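Why I stopped asking people where they see themselves in five years

Posted September 2018 in Work stuff

So I've been hiring again. If you've read this blog for a while you know I complain about it every time, and then I go quiet for a month, and then there's a new person at the next desk and I'm happy again. We needed a scheduler for the Sutherland office (the old one moved to be near her sister, and we all cried into a sheet cake) and I had 59 applications in my inbox before I'd even worked out what to put in the interview.

I used to have a list of questions. I got it from my first boss at Zumirau, who got it from a binder, and I carried that thing from job to job like a family recipe. Tell me about yourself. What's your greatest weakness. Where do you see yourself in five years. I must have asked that last one almost 90 times and I can remember maybe two answers, and one of those was a guy who said "Portugal." He got the job, by the way! He was great!

What changed my mind was being on the other side of the table. I interviewed at Nakumix a couple of years back, a job I really wanted, and the woman asked me the five-year question and I heard myself say something about growing into a leadership role in a dynamic environment. I don't talk like that. My mouth just did it. I drove home feeling like I'd read somebody else's greeting card out loud.

This time I threw out the binder questions and wrote new ones at my kitchen counter. They're small and they're mostly about the work. What would you do first if two drivers called in sick on the same morning? Tell me about a time a customer was wrong and you had to be nice anyway. What part of your last job would you happily never do again? That last one is my favorite, people sit up when you ask it. One woman talked for seven minutes straight about a spreadsheet called FINAL final, and by the end I knew she was careful and funny and that she'd tell me when something was broken.

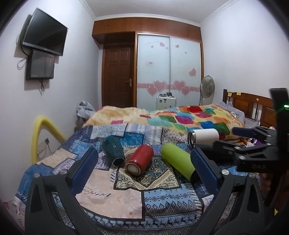 Isabelle Sandhu wrote to me after my last post and said she thinks I'm being too hard on the old questions. She still asks the five-year one at Vondus, but she tells people the day before that it's coming, and she says the answers are a whole lot better when they've had a night to sleep on it. Some people need the time. She also said that chatty questions are wonderful for chatty people and pretty rough on everybody else, and had I thought about that?

I had not thought about that. I went for a walk and thought about it.

She's right, is the annoying thing. I like talkers, I'm a talker, and if I run an interview like a coffee date I'm going to hire a row of people just like me and then who's going to do the filing? So for the second round I emailed everybody the questions ahead of time. All of them, in order, with a note saying they could bring notes. Two people did bring notes. One was the quiet man I'd almost crossed off after the phone call, and he had the whole sick-driver thing worked out on an index card, with who to call and in what order, and what he'd say to the customers who'd be getting their stuff late.

I also cut the thing down to 10 questions, and I leave a good chunk at the end for theirs. I used to squeeze that in while I was already standing up. Terrible manners, looking back. The stuff they ask is so useful! One asked me how often people stay late, one asked who she'd eat lunch with. I had to go find out about the lunch one (the answer is the warehouse folks, most days, and they have opinions about hot sauce).

Anyway, we made an offer on Tuesday to the index card man and I'm waiting to hear back, so I'm checking my phone like a teenager. He asked for a few days to talk it over at home, and I told him to take them. If he says no I'll be calling the spreadsheet lady, and I'd be thrilled with that too.

If you've got a question you love asking, or one you hated being asked, put it in the comments. I'm making a new list and this one's not going in a binder.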